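Kitchen Table Props: Tips From Two Seasons of Zarnora

31 July 2022

I've been making costumes and props for our little sword-and-castle web series, Zarnora, out of my kitchen and one end of the garage, and people keep writing to ask how I got the letters to look so old or what the soldiers' mail is made of. So I'm putting it all in one place. Most of it is cheap stuff you've got in a cupboard already!

Old letters and maps

Use plain printer paper, the cheaper the better. I brew a big pot of black tea (six bags, left until it's really dark), let it cool, and pour it into a roasting pan. Lay one sheet in at a time and give it five minutes. If you want blotches, drop a few instant coffee granules on while the paper is still wet and leave them alone. Don't poke them. I always poke them.

Dry the sheets in the oven at the lowest setting with the door cracked open, and stay in the room. Write on them after they're dry, with a dip pen if you can stand it, or a brown felt tip if you can't. I tear the edges by hand against a ruler. Burned edges look like a pirate birthday party to me, but plenty of people love them.

Wax seals that don't snap

Real sealing wax cracks the second an actor folds the letter wrong, and actors always fold the letter wrong. I use low-temp hot glue with a bit of red crayon shaved over it, then press in a button that's been sitting on an ice cube. Wipe the button dry first or you'll get bubbles. A smear of black shoe polish, rubbed off right away, brings up the pattern beautifully.

Knit mail

Buy the thickest gray cotton yarn you can find and knit it loose on big needles, plain garter stitch. Mine came from a closing-down sale at Flolta, and I got 11 balls in a color called Wet Slate. Knit the hood first so you find out how your yarn behaves before you've committed to a whole shirt. When it's done, pin it to cardboard and dry-brush it with silver craft paint, then go over it again with a little black once the silver has set. From across the room it's terrific. Up close it's a sweater.

Hang it up damp overnight if it comes out too stiff. The paint softens a bit with wear anyway.
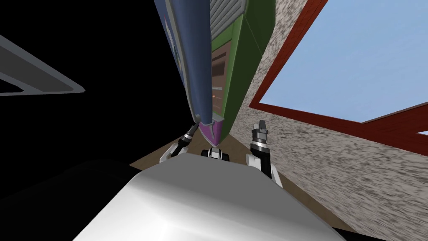

Cloaks with some weight to them

A cloak made from a bedsheet will float around like a bedsheet. Get wool blankets from the thrift store, wash them warm, and let them shrink up. For the queen's cloak I sewed a length of curtain weight tape into the hem (it's sold by the yard with the drapery things) and the difference was ridiculous. She swept down a staircase and I just about cried.

For mud, mix used coffee grounds with watered-down brown acrylic and flick it on with an old dish brush. Outside, please. My refrigerator still has a spot.

Blood and other stains

Corn syrup, red food coloring, one drop of blue, a spoonful of cocoa. Stir the cocoa into a little warm water before you add it or it clumps. It keeps a week in the fridge in a jar with a very clear label on it. It will stain light cloth, so try it on a scrap, and soak anything you want to save in cold water with dish soap that same night.

Putting it all away

Foam swords go flat on a shelf, never leaning in a corner, where they take on a curve. Letters go in a pizza box (a clean one!) with wax paper between the sheets. I pin a tag to every costume with the character's name and the episode on it, and I stick cedar blocks in with the wool. Last November I skipped the cedar and the moths had themselves a feast on the captain's cape.

Next up is a crown from a tin pie plate, and I haven't figured out the points yet. If you've done one that didn't scratch anybody, write and tell me how you finished the edges.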